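The Folmont hand-crank can opener, after a winter of soups

I held out for years against buying a proper can opener. We had one of those folding things from my camping days, and before that a butterfly one that my sister-in-law Marijke Baert left behind when she moved to Hobart, and between the two of them I managed, with a fair bit of swearing and the odd bandaid. Then my wrists started to go (thirteen years of pruning apple trees will do that) and Marijke, who reads these reviews and never lets me forget it, told me to stop being stubborn and buy the Folmont.

So I did, and I've used it nearly every day since April. I'm very fond of it!

It's a side-cutting opener, meaning it goes around the outside of the rim and takes the whole lid off in one piece, with no jagged edge. The handles are long and a bit fat, with a rubbery coating in a colour the box calls moss. The crank is the best part. It's wide enough to get your whole palm behind, and it turns smoothly even on those big 800 gram tins of tomatoes that used to defeat me halfway round.

The first couple of goes I thought I had a dud. You wind and wind and nothing seems to have happened, and the lid just sits there looking at you. There's a little pair of teeth on the side of the opener for lifting it away, and once I'd worked that out we got along beautifully. I do wish the leaflet had mentioned it somewhere other than panel four, in grey type, under the washing instructions.

I'll say a word about ring pulls, as so many tins have them now and you might fairly wonder whether you need an opener at all.

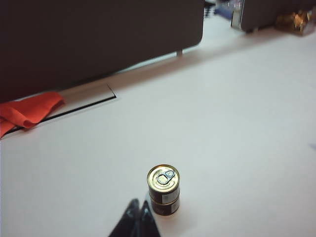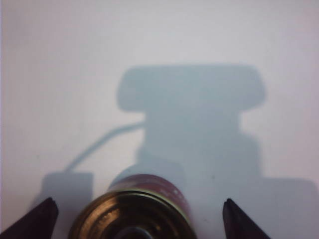 My neighbour Wim Mertens is eighty-one and can't get a fingernail under a ring to save himself. He used to come over the fence with his sardines and I'd do them with the handle of a teaspoon. The Folmont isn't sold as a ring-pull opener, and on some tins the rim is too shallow for it to bite, so I can't promise it for everybody. On his usual soups it works a treat if you start well away from the tab. On sardines, forget it, the corners are too tight. He still comes over the fence for those, and stays for a cuppa.

Cleaning is easy enough. The blade never goes into the food, so mine mostly gets a wipe with a hot cloth. I did put it through the dishwasher once, by accident, in with the cutlery, and the crank was stiff for a week until I gave it a drop of oil. The leaflet does say hand wash only (panel four again).

My one real grumble is the size. It's a big, heavy lump of a thing and it won't lie flat in my second drawer, so it lives on a hook beside the stove where I'd rather have my ladle. There's also a hanging loop that came loose in the second month. I wrote to the shop, Broslow, and a very nice fellow named Jordan Cheetham posted me a new one without any fuss at all.

I paid 56 dollars, which made me gulp, and I dare say you'd get three supermarket ones for that. I've had the three supermarket ones. They're in the shed, in a bucket, with the blunt secateurs.

Would I buy it again? Yes, and I've already bought a second for Marijke's birthday, so Marijke, if you're reading this, please act surprised.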